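Search this site
Type and press enter

House diary, Reltesik Residence
29 June 2019

The kitchen on the second floor was opened at the usual hour. The inventory that had been postponed from the spring was begun directly after breakfast, starting with the tableware and continuing to the cupboards beside the sink. The Gaso delivery did not arrive before noon, and the work was therefore carried on without the new shelf liners.

Plates and bowls were taken out and sorted by size. It was decided that the older pieces shall remain in daily use until the end of July, when the order placed with Toden is due. Two serving dishes were found to be chipped at the rim and were withdrawn. The amount set aside for replacements stands at $400, and no part of it has been spent to date.

The question of where the large basins should be kept was raised again. They do not fit the lower cupboard when the door is closed - a matter already noted in this diary - and the upper shelf is too high for several residents. For the present they will stay on the tabletop, next to the bowls.
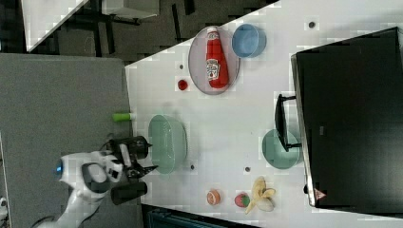 The white table, with the green basin, the gray plate and the fruit along the bottom.

The ketchup is to be returned to the refrigerator door after meals and is not to be left on a plate. Residents are also asked to put caps back on bottles and markers at the time of use. A written reminder to this effect will be posted beside the light switch on Monday.

Fruit was discussed at some length. The present practice of leaving it out on the table has its supporters, chiefly among those who leave early in the morning and wish to take something with them. Others would prefer a bowl with a cover during the warm months. No decision was reached, and the practice continues. Bananas, once peeled, are to be eaten or thrown away.

The Surdu cleaning cloths issued earlier in the month have proved satisfactory on the tabletop but leave lint on glass. The remaining two packets will be kept for the kitchen only.

Work stopped at the end of the afternoon with the tableware complete and the pans still to be listed. The drawer of loose lids was not opened - it will require a separate morning. The corridor closet has also been left for next week, together with the key to it, which was not on its hook.

2 comments
2 shares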